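Reviewers Wanted for Zirkden, a Film Site Based in Plevholm

Zirkden publishes reviews of new releases, older films and whatever turns up on streaming. We are looking for 3 new reviewers to start in March. The work is part time and can be done from anywhere, though it helps if you can get to press screenings at the Karras theater in Plevholm.

What the job involves

Each reviewer files 6 reviews a month. A standard review runs up to 1000 words and goes to the editor by noon on the day after the screening. You will also write a short summary line for the top of each review and give the film a rating. We handle headlines and layout.

Most of our readers want to know whether to spend an evening on a film. They do not want the ending given away. Plot summary should stop well before the last act, and anything that counts as a spoiler goes in a marked section at the bottom of the page. 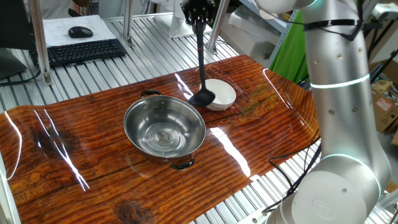 Do I need to have been published before?

Published work helps, but a personal blog or a school paper is fine. We read the samples first and the résumé second.

What we look for

Clear sentences and an opinion you can back up with something from the film. Broad taste is useful, as we assign thrillers, family movies, horror and documentaries to everyone in turn. You should be able to take edits and turn them around the same evening. Please tell us if you have worked in film publicity or have a friend in a cast, so we can assign that title to someone else.

Pay

Reviews are paid per piece at the end of the month. Tickets are covered when there is no press screening. Travel is not covered, except for the Dosutton festival in October, where we send two people.

How to apply

Send two sample reviews, one positive and one negative, and a list of the last films you watched. Samples should be your own work and should not have been edited by anyone else. Use the form on our contact page and put reference 528 in the subject line. Applications close at 5 p.m. on the last day of January. We reply to everyone, usually by the middle of February.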